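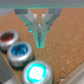
Home News Projects Safety Workshops Contact

Unintended button press on the handling cell: findings and changes

The Automation Laboratory at Jukbridge has completed its review of the fault that stopped the Pindance handling cell in June. No person was hurt and no equipment was damaged. The findings are published here for all registered users of the cell, including those at the Alcaraz site, where the same control software is in use.

The fault arose during a routine button-pressing trial. The arm had been instructed to lower its closed fingers onto the blue button and then withdraw. It came down instead between the blue button and the cyan one beside it, touched the rim of the latter and continued to push. The force limit, which should have halted the arm at once, had been set too high for this task, and the arm went on pressing until the operator used the emergency stop.

Maximiliano Villalobos, who led the review, examined the records of 1000 earlier presses made by the cell. In 79 of them the fingers had landed away from the centre of the intended button, always towards its neighbour. The error had grown slowly and had not been large enough to fail a trial. It was traced to a worn locating pin in the gripper mounting, supplied by Pudell, which allowed the gripper to turn slightly under load. A replacement pin has been fitted and the old one retained for inspection.

The following changes are now in force. The force limit for all button work has been lowered and can be altered only by the cell supervisor. The position of the gripper must be checked against the reference block before the first trial of each session, and again after any change of fingers. Any press that lands more than 5 mm from the centre of its target will stop the arm and must be entered in the fault log, whether or not the button responds.

Users who were trained before the review are required to attend a short refresher session. Places are limited to 14 at each sitting. Requests should be sent to Begoñe Urquijo at the laboratory office, who will also receive reports of any similar behaviour in other cells.

Last updated: September 10, 2021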